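Search Trarkex posts

1/ Planner week at Trarkex. The job: take things off a coffee table. A toddler does this unprompted, and we have 38 config files.

2/ Glossy black tabletop, so the depth map thinks there's a hole in the furniture with a window at the bottom of it. I now filter out anything that claims to be below the table plane. Crude. Shipping it.

3/ Bottle on its side, red cap. The Floltitz grasp sampler gave me 2000 candidates and ranked "through the table" first. Confidence was very high. I admire that in a sampler.
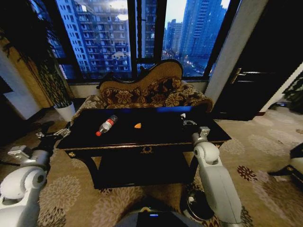 4/ The collision checker, then. Both arms near the same tabletop means each one is an obstacle to the other, and the Dumitrescu solver handles this by being extremely polite. Each arm yields. Forever.

5/ Fixed with a priority flag – right arm goes first. I wanted something cleverer and spent a day on it. The day is gone and the flag is still there.

6/ Self-filter next. The wrist view gets a lot of GALBOT and bracket, and the mapper kept adding the robot's own body to the room as new furniture. It also had opinions about the plant: 838 tiny obstacles, one per leaf, more or less.
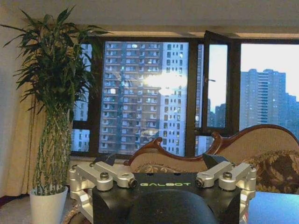 7/ Plant is now one fat cylinder. Replanning went from 17 seconds to "fine."

8/ Someone at Skernport asked if the filter code is public. In June, maybe, once I rename the function called please_stop.

9/ Next up: the little orange thing. The detector says traffic cone. Scale is apparently my problem.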